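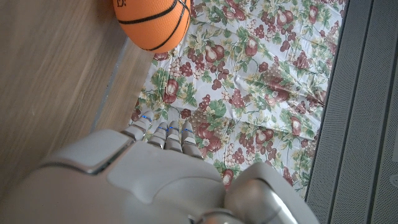
Unit 2: Why Your Old Stuff Is Worth More to You Than to Anyone Else

Handout for the Thursday section. Read it before class, or at least in the hallway on the way in. The reading from Vandenberghe is still required, and I can still tell.

Where we left off

Last time we looked at price as a number two strangers agree on. That works well for wheat. It works less well for a bread machine that has been in your mother's kitchen cabinet through three moves and has made, by her own account, one loaf.

The endowment effect is the name for a simple and slightly embarrassing habit. People ask more to give up a thing than they would pay to get it. Hand half a room a coffee mug, leave the other half without, and ask each side to name a price. The owners usually want a good deal more than the non-owners will offer, even when they have owned the mug only as long as it takes to pass out the answer sheets.

Standard theory says this shouldn't happen, give or take small differences in how rich you feel once you own a mug. Feel free to ask yourself how rich a mug makes you feel.

Two prices to keep straight

Willingness to pay (WTP) is the most you would hand over to get the item. Willingness to accept (WTA) is the least you would take to part with it. On the midterm, a startling number of people swap these. If your answer has a seller refusing to go any higher, go back and look at it again.

Worked case: the Wameck yard sale

Wameck is a small town with a large yard sale. A seller brings a dining table and wants $400 for it. Asked what she would pay for the same table if it were sitting on the neighbor's lawn, she says $200, and adds that she'd want the chairs thrown in.

WTA = 400
WTP = 200
Ratio = 2

A ratio of 2 is nothing to be ashamed of. The table went home again at the end of the day, as tables do. Notice that no trade took place even though several shoppers would have paid what she herself thought a table like that should cost. When both sides of a market are full of people like this, fewer things change hands than the textbook diagram predicts. Draw the diagram anyway. It's on the midterm.

What might be going on

Loss aversion is the usual suspect. Giving something up gets coded as a loss, getting it gets coded as a gain, and losses weigh more. This explanation is tidy and has been criticized for exactly that.

Another view is that people are bargaining out of habit. We all learn early that you start high when selling and low when buying, and we may do it even when the setup gives us no reason to. Good experiments try to rule this out by drawing the price at random. Subjects then need the rules explained to them, sometimes twice, and sometimes by a graduate student who is also hazy on the rules.

There is also the matter of memory. The owner of a used object is selling the object plus the summer it came from. The buyer is getting the object. Sporting goods are bad for this, and so is anything with a child's name on it in marker.
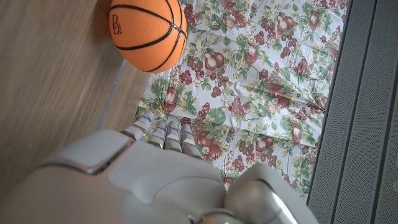
Rory Lamont objected in last year's section that none of this applies to people who sell things for a living, and that his uncle would let go of anything in the shop, including the shop, for a fair offer. It's a good objection. Dealers do seem to show a weaker effect, and one reading is that they never think of stock as theirs in the first place. Another is that the sentimental dealers went out of business before anyone could survey them. Come ready to say how you would tell those two stories apart.

Problems

1. Astier sells blankets with a 30-night trial. Using WTP and WTA, explain why the company might be happy to let you sleep under one before you decide. Full sentences, please.

2. A collector turns down $937 for a lamp and then admits he wouldn't pay $200 to replace it. Is he being irrational? Give one argument on each side. "It's a really nice lamp" counts as one side only if you develop it.

3. Find something in your room you would not buy today at any price. Explain in one paragraph why you still own it. No photos, no bringing it in — the Kadham accordion incident has not been forgotten by the people next door.

Problems are due at the start of class. Late work goes to Callum Strachan's mailbox, which he checks when the mood takes him.

This site uses cookies to remember your preferences. Accept | Manage settings

Contact the course office | Copyright, all rights reserved | Back to top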